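September, notebook 2, Kekana folding set

Label cleanup on the bedroom demos, hand-held gripper, wrist view only. 200 episodes in the set. Went through all of them for the start-of-grasp mark, which the Tridulix script places from finger gap alone. That fails on this set. The fingers idle nearly closed between garments, so the script reads an idle gripper as a held one.

Tried a second condition: finger gap plus fabric motion relative to the fingertips over a short window. Threshold set by eye on the first 90 episodes, then frozen. On the remainder the idle periods mostly drop out. Misses are concentrated on black garments, where the right linkage and the cloth behind it merge and the motion estimate has little to work with.
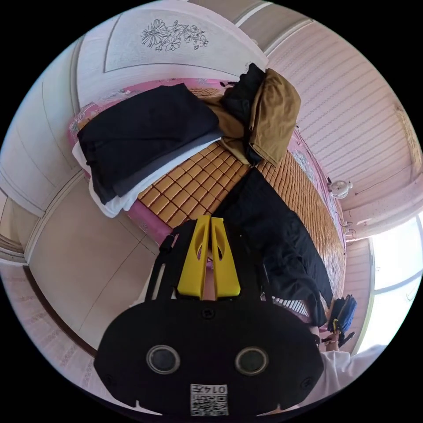
Wrist view, fingertips nearly touching. Folded stack at left, black trousers across the mat behind the gripper.

Episode 121 is still wrong under both rules. Marked by hand, excluded from the threshold check.

To do: mask the linkage arms before computing motion. Check whether the grooves in the bamboo mat give false motion when the gripper pans. Rerun with the Vedier lens correction on, same threshold, and log the two runs separately.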